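# Checking a grasp success figure before you believe it

Papers on bin picking like to report one number. The Studitz method claims 574 grasps out of 665, and on the face of it that's good. Before you build anything on it, rerun the count yourself. You need the trial log, the raw video and a free afternoon.

1. **Find out what counts as a success.** In the Studitz log, an object lifted clear of the floor scores, even if it drops on the way over. Decide on your own rule and write it down first.

2. **Look for repeat attempts.** We allow 2 tries per object. Their script allows 4 and logs only the last one. Count every closing of the gripper as a trial.

3. **Split the results by object.** Brushes and sponges have plenty to grab. Clear plastic is where depth-based methods usually struggle, and an average hides it nicely.

4. **Check who filled the bin.** A person laying things out by hand tends to leave gaps. Tip them in from a box and don't tidy up.
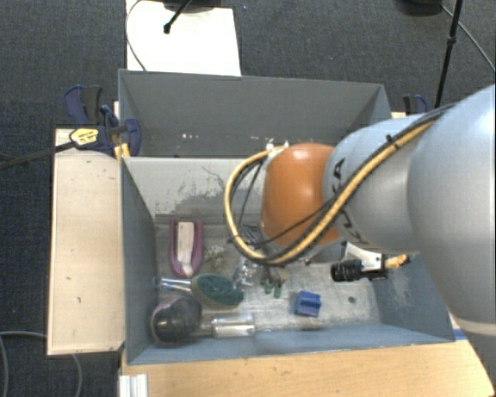 5. **Run a dull baseline.** Aim at the highest point in the depth image and close the fingers. At Drunbridge we skipped this until December and regretted it, as the learned policy's lead was a good deal smaller than we'd been telling people.

6. **Keep the failures.** Save the video for each miss with its trial number, so somebody else can argue with your scoring.

If your figure still matches the published one after all that, fine, use it. Ours didn't. I'd want to see it done on a second arm as well before changing my mind.

Last edited May 2026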